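Clirix open day, who else went?

gantrygal
Joined: November
Posts: 70

Just got back from the Clirix open day and my feet are killing me, but wow! I tried one of the hand-held grippers myself (you squeeze, the fingers close, the thing records what you did) and I was terrible at it. Anybody else there?

usalham_fan
Posts: 407

I was there for the morning. Fun, but I wanted more robots moving on their own and less people walking around with gadgets. Felt like half a demo to me.

gantrygal

Oh come on, the gadgets were the good part! Leena Niskanen spent ages with our group and let everyone have a turn. When do you ever get that at a trade show?

usalham_fan

Sure, she was great. But I drove 219 miles. I can squeeze a handle at home.

boltbucket
Posts: 274

I'm with gantrygal on this one. If you want a polished arm doing the same pick all day, go see the Canpolat booth. I'd rather watch how the training data gets made, mess and all.

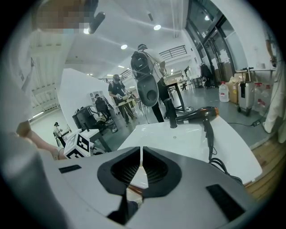 What sold me was how much you learn about grip just from doing it by hand. I always figured the fingers were the boring part, and then you get close and see those black pads set in a wide V with the fine ribbing on the inside, and you start thinking about what they'd do on something awkward like the hair dryer on that white table, cord and all. A cube is easy. Give me the hair dryer any day.

usalham_fan

OK, the hair dryer is a fair point. Cords are nasty. I still say they should've had an arm playing it back next to us.

flovitz_tim

Ask Ataberk Karakaya about playback, he answered my email from last year's open day pretty fast. Did they say if there's another one in the spring?

gantrygal

Leena said probably, no date yet. I'll post it if I hear!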